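Bonnes pratiques

Manipulation robotisée sur table : la consigne de poste révisée entre en vigueur

La consigne relative aux postes de manipulation sur table, adoptée en septembre à l'issue de la consultation interne, s'applique désormais à l'ensemble des équipes du centre Ultetti, y compris aux équipes hébergées sur le site de Fludalham. Elle remplace la note technique 18, dont plusieurs dispositions n'étaient plus adaptées aux bras installés à proximité immédiate de bureaux occupés.

La révision a été conduite par Kamala Pai, responsable de la sécurité des équipements, avec le concours du service Nulent pour les questions de câblage et d'arrêt d'urgence. Le groupe de travail a examiné 34 fiches d'observation transmises par les équipes. La majorité d'entre elles portait sur la délimitation de la zone d'évolution du bras et sur le passage des câbles – deux points que l'ancienne note traitait de manière sommaire.

Les principales dispositions sont les suivantes.

Toute tâche fait l'objet d'une fiche préalable indiquant les objets manipulés, leur position de départ et la position de repos du bras. Les objets étrangers à la tâche sont retirés du plateau avant la mise sous tension.

Le préhenseur est ramené en position ouverte, doigts dégagés de tout objet, avant chaque intervention manuelle sur la table. Aucune main ne pénètre dans la zone d'évolution tant que l'opérateur n'a pas annoncé l'arrêt à voix haute.

Le cheminement des câbles est vérifié à chaque prise de poste. Une boucle libre est admise si elle laisse au bras toute son amplitude ; elle ne doit ni frotter sur une arête vive ni croiser la trajectoire prévue.

Les récipients ouverts contenant des liquides sont interdits sur la table de travail. Sur les bureaux voisins, seuls les récipients munis d'un couvercle sont tolérés.

La vitesse de déplacement est réduite pendant les quatre premiers essais de toute nouvelle tâche. Le passage à la vitesse nominale est consigné au registre et visé par le responsable de poste. 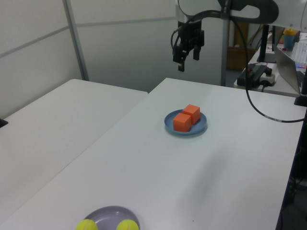

Poste de manipulation sur table : deux cubes orange sur une assiette bleue, balles de tennis au premier plan, préhenseur ouvert.

Les responsables de poste disposent d'un module de formation d'environ quatre heures, assuré par Wahyudi Tarigan en salle Rodrigues. Le suivi de ce module est obligatoire pour toute personne appelée à signer le registre. Les attestations délivrées au titre de l'ancienne note demeurent valables jusqu'à leur échéance.

Le texte intégral de la consigne, ainsi que le modèle de fiche préalable, peut être retiré auprès du secrétariat technique, poste 742. Les demandes de dérogation sont adressées par écrit à Kamala Pai, accompagnées d'un schéma du poste concerné et de l'avis du chef d'équipe.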